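Category: Old computers & parts – your questions

12 Jun 2023 – posted by Wilma Stevens

Can I bring in a tower that no longer starts?
Please do! Most of the desktops that come to Rorosska are past starting, and plenty of them still have good parts inside. We've had 129 through the door since March, so yours will be in good company.

Do I have to open it up myself?
Not at all, though you're very welcome to if you're curious (I certainly was, the first time). Lay it on its side on a firm table, unplugged, and take the side panel off. 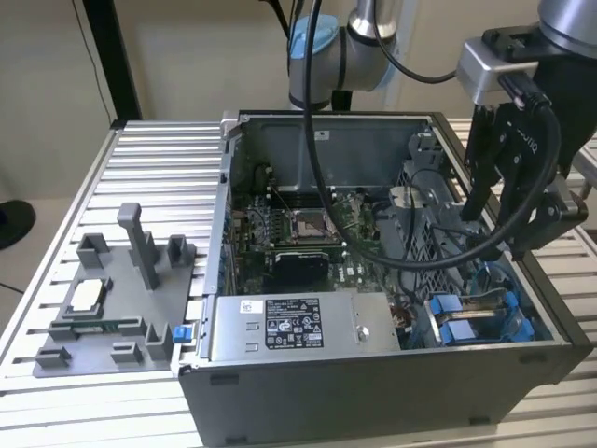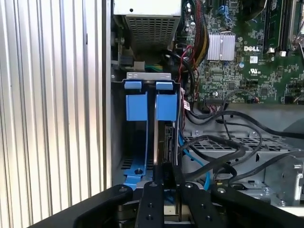
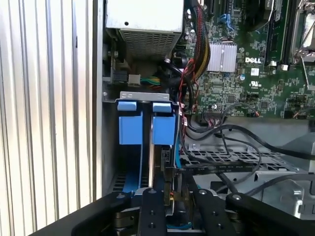
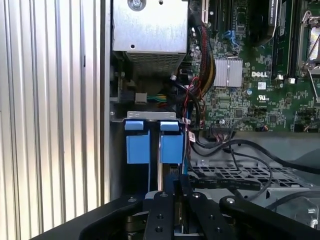

Open Dell desktop, with blue plastic in the drive bay

Wilma Stevens
Parts and Reuse Adviser, Rorosska

I'd like to keep my hard drive. Where do I look?
It varies from make to make, but blue plastic is often a good clue – on a lot of towers it marks the bits you're meant to handle. Unplug the cables from the drive before you lift anything, and do go gently.

Should I open the power supply as well?
No, please leave that one closed up, however tempting the screws may look. We pass them on whole to Pilkington.

Is there a charge?
None for a single tower. If you have over 40 to clear, drop Habibur Sivakumar a line and he'll sort out a collection with you.

Contact us | © Rorosska 2023 | Back to top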